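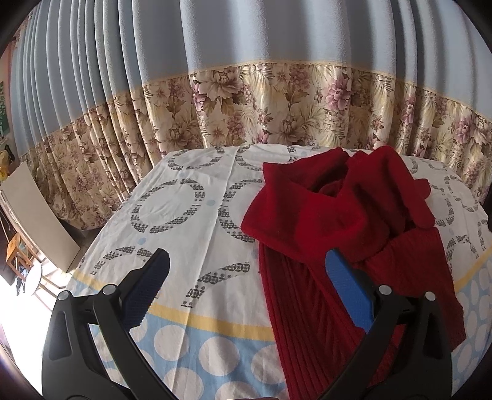
Vuklow gripper open over a red knitted sweater, right pad on the fabric.

Vuklow Hand-Held Gripper, Soft Goods Version
Manufacturer: Trindgate
Availability: ships from stock
Page revised November 17, 2021

Overview

The Vuklow is a hand-held two-finger gripper for recording manipulation examples without a robot present. The operator holds the tool, carries out a task, and the camera on the tool records the fingers and the work surface in one view. The recordings are used to train a policy that later runs on an arm fitted with the matching Vuklow wrist unit (sold separately).

The Soft Goods version is set up for clothing, bedding and cushions. It differs from the standard version in the pads and the trigger spring. Housing, linkage and camera mount are the same in both, and spare parts are shared.

Fingers and pads

The fingers are flat black plates with cutouts, joined to the linkage by exposed pivot screws. Each finger carries one textured blue pad on its inner face. Pads are replaceable in the field with the supplied hex key. Replace both pads of a pair together, as a worn pad on one side causes thin fabric to slide toward that side when the fingers close.

Full opening between pads is 100 mm. The trigger has no latch: the fingers return to open when it is released. Grip force follows the pull of the operator's hand and is not recorded by the tool. Customers who need a force channel should order the standard version with the instrumented trigger, which does not accept soft goods pads at this time.

Recording

Video is recorded at 30 frames per second on the camera's own card. Finger opening is recovered from the position of the two pads in the image, so both pads must remain in view and unobstructed for most of each take. Short losses are filled by the import software. Takes where either pad is hidden for more than 5 seconds are flagged and must be accepted or discarded by hand.

The wide lens takes in a good deal of the room as well as the work surface. This is intended. Curtains, furniture and patterned bedding give the tracking software fixed detail to work from, and a bed with a plain white sheet against a plain wall tracks noticeably worse than one with a printed sheet. Where possible, do not move background objects during a take.

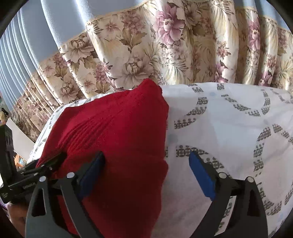
Red knit fabric against the left pad, right pad on patterned bedding.

Recommended practice for soft goods

Start each take with the fingers fully open and the item in view. Approach at the speed the arm is expected to use. Operators new to the tool tend to move too fast, and takes recorded this way are difficult to replay on hardware.

Vary the starting state. A sweater should be recorded crumpled, half folded and turned partly over, on both sides of the bed. Cushions should be recorded lying flat and standing on edge. Keep failed grasps if the operator recovers within the same take, and mark them in the Fula log.

Contact with the bedding is acceptable and should not be edited out. Thick knits can be taken from above. For thin fabric, rest one pad on the surface and close onto a fold.

Change the fabric color between sessions where the project allows. Dark blue items are the hardest case for pad tracking and should be checked on import before a long session is planned around them.

Import software

Fula is the desktop program supplied with the tool. It reads the camera card, recovers the tool path and finger opening, and splits a long recording into takes. Output is one folder per take with video, path and opening on a shared time base. Fula does not upload anything and runs without a network connection.

The September release added batch relabeling and corrected a fault in which takes with the tool held still at the start were trimmed too far.

Specifications

Mass without camera: 463 g
Opening: 100 mm
Finger finish: matte black
Pads: textured, blue, replaceable
Actuation: manual trigger, spring return
Frame rate: 30 frames per second
Power: none required by the tool
Use: left or right hand

Supplied with the tool

Gripper with pads fitted
One spare pair of pads
Camera mount
Calibration card
Hex key
Fula license, one workstation

The camera and memory card are not included.

Related items

Vuklow wrist unit, for arm mounting
Barros carry case, fits one tool with camera attached
Soft goods pads, spare pair

Orders for replacement fingers should state the serial number on the underside of the handle. Fingers are sold in matched pairs only.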